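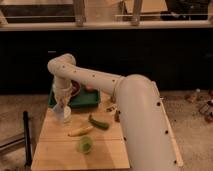 Tampo de mesa Kiani em madeira maciça

Referência: KI-242
Disponibilidade: em stock, expedição em 4 dias úteis

Tampo avulso em madeira maciça de tom claro, lamelas coladas ao comprimento, próprio para secretária, bancada ou mesa de refeições pequena. É fornecido sem pernas. As arestas vêm boleadas à mão na face superior e quebradas a lixa na inferior.

O modelo Kiani substitui o antigo Drullance, que deixou de ser produzido em novembro. A furação de fixação é a mesma, de modo que as pernas e os cavaletes comprados para o Drullance continuam a servir. Mudou a cola, agora resistente à humidade, e o tampo passou a levar duas travessas metálicas embutidas na face inferior para limitar o empeno.

Características
Comprimento: 242 cm
Largura: 78 cm
Espessura: 4 cm
Acabamento: óleo duro incolor, 2 demãos
Travessas: aço pintado, embutidas
Furação: roscas metálicas M8 nos quatro cantos
Madeira: freixo, com nós pequenos admitidos na face inferior

Diferenças de tom
Cada tampo é feito com lamelas de várias tábuas. São normais diferenças de cor e de veio entre peças, e também dentro da mesma peça. Quem encomendar dois tampos para montar lado a lado deve indicá-lo nas observações, para serem escolhidos do mesmo lote. O freixo amarelece um pouco com a luz nos primeiros meses. Convém não deixar objetos sempre no mesmo sítio durante esse período.

Montagem
Deixe o tampo na divisão onde vai ficar durante dois dias, deitado e com ar por baixo. Aperte primeiro os parafusos dos cantos sem forçar e só depois dê o aperto final. Se usar uma base própria, faça furos ovais no sentido da largura. A madeira trabalha e um furo justo pode abrir uma fenda.

Manutenção
Limpeza com pano húmido bem torcido. Não usar lixívia, amoníaco nem esfregões abrasivos. Manchas de água e riscos leves saem com lixa de grão 240, sempre no sentido do veio, seguida de uma passagem de óleo. Em uso diário, uma demão por ano é suficiente. Os panos com óleo podem inflamar-se sozinhos: estenda-os ao ar livre até secarem antes de os deitar fora.

Entrega
O tampo segue embalado em cartão com cantoneiras e é entregue à porta do edifício. A subida a andares é orçamentada à parte. Verifique a embalagem na presença do transportador e anote os danos na guia.

Cortes à medida
Na oficina Flidbridge fazemos cortes, passa-cabos e recortes para pilares. Envie um desenho cotado ao cuidado de Emiliano Solís. Peças cortadas à medida não têm devolução.

Ficha revista em julho de 2021.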